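Home Forum Tickets Parts Wiki Log in

Ticket: gripper stops short when inserting board strip into slot holder
Opened by: Kyu-ri Shin
Status: closed
Machine: shared arm, back bench, Sivero controller

Problem

The arm picks up the green board strip fine and carries it to the panel, then faults on the way into the slot. Force limit trips, arm holds position, job stops. It began in July after I moved the panel to make room for the e-stop wiring. Before that I had a clean run of 30 insertions.

I'm using the parallel linkage gripper from the Kaklow kit with the stock fingertips. Holders are my own prints, screwed to the panel. Job file is unchanged apart from the new panel origin.

Tried so far

1. Re-taught the panel origin. No change.
2. Slowed the approach from 3,000 to 300 mm/min. It still faults, only later and with less of a bang.
3. Swapped the board for another from the same batch. Same fault.
4. Checked the finger screws. One was a little loose on the left link. Tightened it, no change.

With the arm jogged by hand I can get the strip in every time, so the slot isn't too tight. In the job it goes in at a slight angle and binds on the side wall.

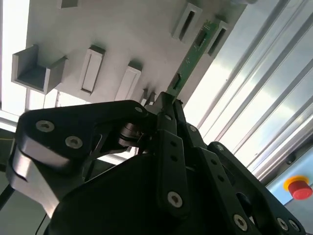 I put a square on the panel after that and the panel itself was good. The wrist wasn't. When I re-taught the origin I touched off one point and let the controller keep the old rotation, so X, Y and Z were right and the angle was still from the old panel position. Over the length of the strip that is enough to catch.

Gunawardena suggested teaching three points and letting the controller work out the plane. The menu for it is under Frames, not under Origin — I had been looking in the wrong place for most of an evening.

Fix

- Deleted the old panel frame.
- Taught a new one from three points, as far apart as I could reach.
- Lowered the grip force one step so the strip can shift a little in the fingertips as it enters.
- Left the approach at 300 for now.

Ran 30 insertions with no faults. Put the speed back to 3,000 and got 4 faults in the next 30, so it is staying at 300 until I have time to try something in between.

Still open

The Vendton fingertips with the rubber face might hold the strip better at speed. I have a pair on order and will start a separate ticket when they arrive. If you use the arm before then, please load the new frame and don't restore the backup — it has the old rotation in it.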